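# Let the Small Arms Be Looked After Slowly

I have been keeping a two-armed tabletop cell running for a couple of years now, and I want to say a few kind words for the dullest part of it, the morning check.

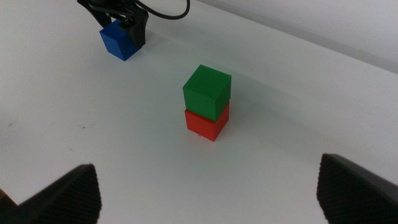

The check takes 20 minutes if I don't get distracted, and I usually get distracted. Our cell is nothing grand. It's a pair of small arms on a white table, each with its own gripper and wrist camera, and the work we give them is picking up cubes and stacking them. The frame came from Pirora, the grippers are sold under the Runell name, and the software that ties the whole thing together is a package called Sendo, which I have grown fond of in the way you grow fond of an old car with a sticky door. When people visit they want to see the arms move, and I can't blame them, I want to see them move too! But I've come to believe that most of what makes a cell like this a pleasure or a misery to own happens before anything moves at all.

Take the fingers. Ours have fine grooves on the inside faces, and those grooves are doing nearly all the holding. A printed cube sheds a little plastic every time it gets squeezed, so little you would never see it on a single pick, and over the weeks it settles down into the grooves until the finger is a good deal smoother than it was the day you bolted it on. The arm doesn't know this. It closes to the same width, it reports a good grip, and then the cube turns a hair on the way up and lands crooked. I once spent the better part of a July chasing a fault like that through the settings, adding force, slowing the lift, blaming the motors (I may owe the motors an apology), and the cure was an old toothbrush.

So now the toothbrush lives in a mug next to the table, and brushing the grooves is the first thing I do. Then I wipe the cubes, and then the tabletop, which collects specks no matter how careful I am. I'm told by tidier people that a speck on the table is harmless. Perhaps so. I still like to start with as few of them as I can manage.

After that comes the stack test, and I'd defend it to anybody. I have one arm hold off and the other place one cube on top of another, and I look at it from the side with my own eyes, down at table height, with my chin practically on the wood of my stool. I am looking for overhang. The software will tell you the stack is fine as long as it stands, and a stack will stand with a surprising amount of lean to it. What I care about is whether today's overhang looks like last week's. If the top cube has started creeping toward one side, something has shifted, maybe a wrist screw, maybe the camera mount, maybe the base of the arm itself, and I would much rather hear about it from two cubes than from a long run that has to be thrown out.

There's a school of thought that says all of this should be automated away, and the folks at Kiiskinen, who installed our cell, lean in that direction. They set us up with a calibration routine that runs through 504 poses by itself while you go and get coffee. It's a good routine. I use it every month and I'm grateful for it. Where I part company with them is the notion that it can replace a person poking at the thing. The routine measures where the joints think they are. It has no opinion about a cable that has begun to rub, or a fastener that has backed out far enough to catch your fingernail, or a finger pad full of dust.

Cables deserve a paragraph of their own. A cable on a moving wrist wants a loop with some slack in it, and the temptation is always to tie it down tight so that it looks neat and stays out of the camera's view. I did that in our first month. I was very proud of it, it looked like something out of a catalog, and after roughly 247 cycles the connector had worked itself half out of its socket. We lost an afternoon. These days I leave the loop generous and a bit ugly, and every morning I move the wrist through its full turn by hand, with the power off, and watch what the cable does.

I do understand the other side. If you have forty of these cells you can't be kneeling in front of every one of them with a toothbrush, and a checklist that depends on somebody's eye will go wrong the day that somebody is out sick. I'd only ask that the people who buy one or two, for a classroom or a small shop, not be sold the idea that they come free of chores. Put the chores in the manual, right at the front, before the part about the network settings. Ours gets to finger cleaning in an appendix, after the warranty, in a type size I need my good glasses for.

And leave time for it in the day. When we plan a session I block out the check as part of the work, same as the runs themselves, and I've stopped feeling sheepish about it when someone is standing there waiting with their coat still on.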